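The second life of a rented kitchen

When Ditte Arnardóttir moved to Odstead, the flat had 58 square metres and a kitchen from another time. She was not allowed to change the cupboards. The owner, a patient man, said yes to paint and no to almost everything else.

"I was angry for one week," she tells me. "Then I started to look at what I really do in a kitchen. I make soup, I make coffee, I talk on the phone."

So she began with the walls. Two coats of white, and the old yellow was gone. The paint cost her 97 euros, and the brushes she borrowed from her neighbour Ojārs Ots, who has painted his own kitchen four times and has strong opinions on rollers.

After this came the question of where to put things. Ditte used to keep every machine on the worktop, and in the evening there was no place left to cut an onion. Now most of them live in the hall cupboard, and only what she uses daily may stay near a socket.

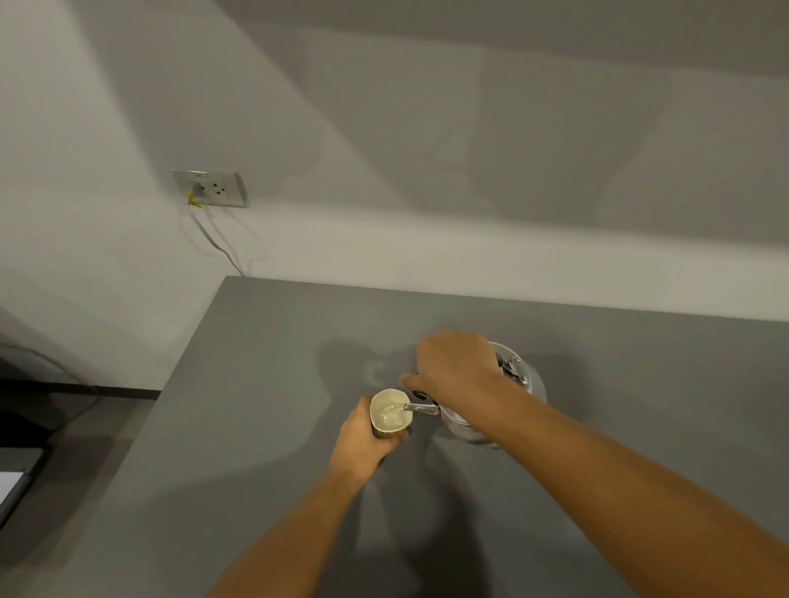 Light before furniture

Ojārs believes that people buy lamps too late. In his own flat he first sat in the dark kitchen with a torch and marked the places where his hands needed light. It took him 40 minutes - and he did not move a lamp afterwards.

Ditte was slower. She lived with one ceiling bulb until September, when the evenings became short. Today she has a small lamp by the window, second-hand, and she reads there while the soup is cooking.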